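Hand Tracking for a Two-Handed Gripper Setup
Project report, Saimi Heinonen

Why I built it

My robot arm, Urkgate, lives on a shelf at home and can open and close its claw very nicely, but it has no idea what to do with it. I wanted to teach it by showing it, with my own hands, how a job is done. That meant building something that records where my hands are while I work. I did most of the soldering at home and all of the testing at Ostell, our shared workshop, where the tables are big enough (and the 3D printer behaves!).

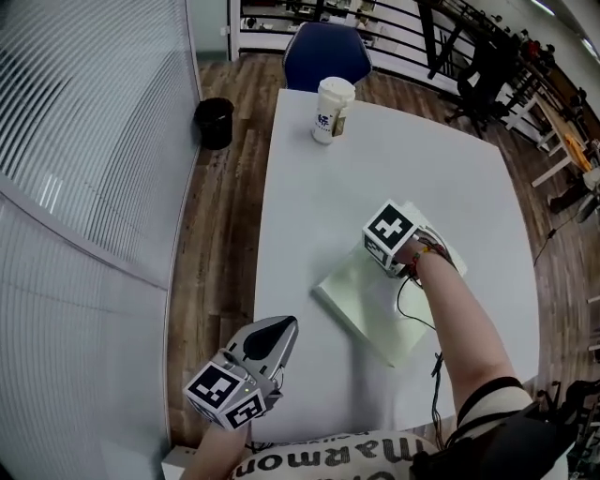
The marker cubes are the heart of the whole build. Each printed face has its own pattern, so the software, which I called Virel, can work out position and rotation from any face it can read. One flat marker kept vanishing as soon as I turned my wrist, and going to cubes fixed nearly all of that. The right hand wears one cube on the back of the hand, with a second face on its side as backup, and the hand-held gripper carries two on its base, pointing different ways. A flat box like the pale green one makes a great first object: it's easy to find the edges and it stays where you put it. The thin cable from the hand is still my least favorite part, as it runs right across whatever I'm touching.

Test runs

I recorded 284 short runs in July. In each one I slid, lifted or turned a single object on the table. Virel kept track of both hands from start to finish in 248 of them. Of the rest, 16 failed when my own sleeve covered a cube, and I lost the others to glare from the ceiling lights. Matte paper helped a lot with the glare, so print on matte from day one if you try this.

Getting it onto the arm

I picked 61 good runs of the box slide and played them back on Urkgate using the Manninen controller board. The first tries were jerky. Smoothing the path made a huge difference, and the first time the arm pushed the box across the table in one clean move I yelled loud enough to bring people in from the next room!

Still to do

Swap the cable for a small battery and radio. Reprint the gripper jaw with a softer tip. Try objects that roll.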